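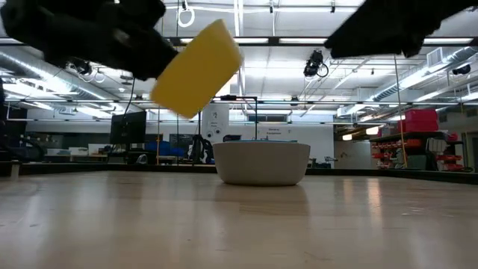 The Sudcombe boil-water notice was a public health order covering the eastern half of the town of Sudcombe, issued on Sunday, May 26, 2024, and lifted five days later. It told residents of 600 homes to boil tap water before drinking it, cooking with it, brushing teeth or making ice. Washing up was dealt with at greater length than anyone had expected, and objects as blameless as a yellow sponge and a white bowl became matters of official guidance. The notice is remembered locally less for the contamination, which was modest, than for its wording, which wasn't.

Background

Eastern Sudcombe draws its water from the Pudar reservoir, an open basin filled by the Hao, a river that spends most of the year being mistaken for a ditch. The water is filtered and chlorinated at a small plant below the dam. A dosing pump made by Zemico had been fitted there the previous July to replace one old enough to have its own nickname, the Bishop. The new pump was fitted with an alarm. The alarm rang in an office that was closed on weekends.

Routine samples taken from a hydrant and two household taps showed coliform bacteria, along with a chlorine level too low to do much about them. Coliforms are a broad group, most of them harmless, used by laboratories as a sign that something less harmless might have come in by the same route. A repeat sample gave the same result, and the town's health officer, Shuzhen Zhong, signed the order 90 minutes after the laboratory called.

The notice

The first version ran to a single page and said to bring water to a full rolling boil for one minute, let it cool, and keep it covered. This was generally understood. A second version, delivered the next morning, ran to four pages and tried to answer the questions telephoned in overnight. Its paragraph on houseplants (tap water was fine) was longer than its paragraph on infants.

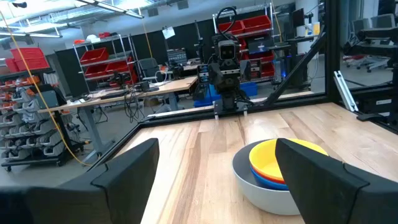
Most of the calls concerned dishes. Under the revised text, bowls and plates washed by hand were to be rinsed in boiled water, or in water with a measured amount of plain household bleach, and left to air-dry completely. Stacking them while damp was discouraged. Sponges were to be thrown away once the notice ended, a measure that emptied the relevant shelf at both of the town's grocery stores and produced what the weekly paper called a run on scrubbers. Dishwashers were permitted if they had a sanitizing cycle, leaving many households to go looking for the manual.

Counters and tables used for preparing food came under a separate heading. They were to be wiped with the bleach solution and allowed to dry before use. Wooden surfaces got the same treatment, plus a sentence advising owners that the finish was their own affair.
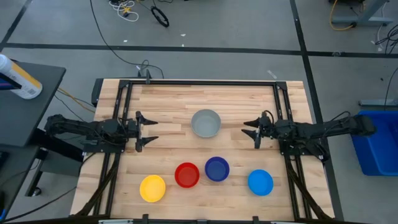 Light butcher-block tabletop. Wooden surfaces were covered by the second version of the notice.

Cause and repair

The water superintendent, Zhiqiang Wan, traced the fault to an air lock in the line feeding the dosing pump. The pump had gone on running normally and reporting that it was running normally, while delivering very little chlorine to anything. The line was bled and refitted with a vent valve, and the mains were flushed from the reservoir end downward. Flushing turned the water brown on several streets. Officials described the color as a good sign, a position they found hard to defend by telephone.

The notice was lifted after two consecutive sets of clear samples, taken a day apart.

Health effects

The town clinic recorded 79 visits for stomach complaints during the notice. Zhong's report declined to attribute them to the water, noting that the same week had included a school picnic with potato salad. Stool samples were requested from all the patients and supplied by few. No hospital admissions were recorded.

Aftermath

The pump alarm now also rings at Wan's house. The town adopted a standard notice limited to one side of one page, with a telephone number for further questions. The four-page version was withdrawn, although copies remain taped inside kitchen cabinets in the eastern half of town, usually open at the paragraph on houseplants.

See also: Pudar reservoir; Hao (river); Drinking water advisories

Reference > Public health > Water safety > Local advisories > Sudcombe boil-water notice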